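Sorting bin

A sorting bin is an open container used to hold items that have been separated from a larger group by color, size, material or destination. Sorting bins are found in kitchens, classrooms, mail rooms, repair shops and packing areas. Most have no lid, so that an item can be dropped in or taken out with one hand.

Form

The common form is a rectangular tray or tub with a flat floor and four walls that slope inward toward the base. The slope lets empty bins nest inside one another for storage. A rim around the top stiffens the walls and gives the fingers something to grip. Plastic is the usual material for indoor work, though wire, sheet metal and cardboard are also used.

Color

Bins are often bought in sets of different colors, with each color standing for one category. Pale shades are popular in schools and kitchens, and stronger ones in warehouses. Clear containers are used where the contents need to be checked from the side. Color codes are set locally and differ from one site to the next.

Use beside a conveyor

At a sorting station, bins are placed on a table or shelf along the belt, within easy reach. Light goods such as plastic cups are picked off and placed in the bin for their category. A bin with low walls is quicker to fill, while a deeper one needs emptying less often.
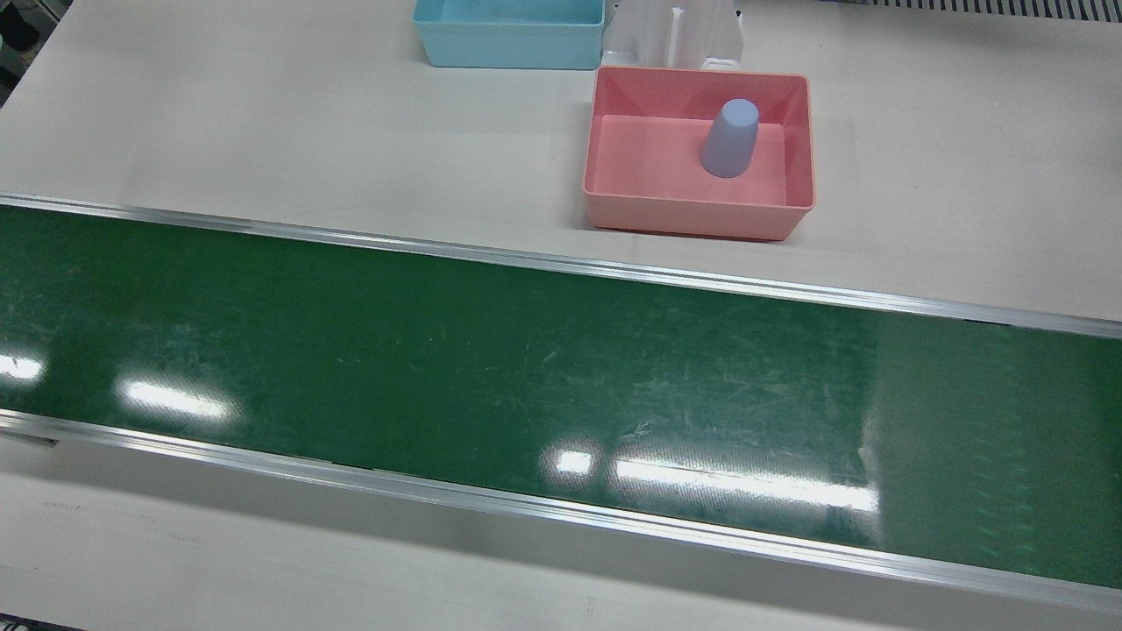

Ghizlane Tazi objected in the Gorkilville trade newsletter that color alone makes a poor code, and asked that every bin also carry a word or symbol for workers who cannot tell pink from gray. The packing hall at Jasum added printed labels to its bins the following April. It had 200 bins in use at the time.

Care

Plastic bins are washed with warm water and mild soap and dried before stacking. Bins nested while damp may stick together. Cracked rims can cut the hands, and bins with this damage are normally withdrawn.

See also

Conveyor belt
Nesting container
Tote box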